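**Reading the Parables, notes for session 3**
Kiltbridge Evening School, July 2025

Hello again! If you missed last time, Rebecca Greco has the handout, and you'll need it for the reading at the end.

So — the Prodigal Son. I grew up hearing this one as a story about the younger boy, and I'd bet most of you did too. Look at how it opens, though: "a certain man had two sons." The older brother is in there from the first line, and Luke sets the whole thing up with the Pharisees grumbling about who Jesus eats with (15:1–2). I think those two verses are the key to the chapter, and I'll happily argue with anyone over coffee.

Things to mark in your Bible before we meet again:

- The son's rehearsed speech in verses 18–19, then what he gets to say in verse 21. What's missing?
- Where the father is standing when each son comes home.
- "This son of yours" (v. 30) against "this brother of yours" (v. 32).

Kátia Magalhães asked why the story stops before we learn whether the older brother goes inside. I love that question! My own view is that Luke leaves it open on purpose, so the grumblers have to finish it themselves.
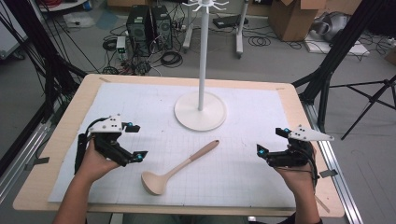

Compare the two brothers slowly and you start seeing how alike they are. Both think in terms of wages and work, and both have the father come out to them. I've come to picture them as a matched pair, like the two black grippers on the gridded paper, one in each hand and each the mirror of the other, with their jaws turned in toward the same middle. The father is that middle for me, and he goes out to both.

For next time: write 600 words on verses 25–32 from the older brother's side. Read Luke 16:1–13 as well, and bring a pencil, as it's a strange one.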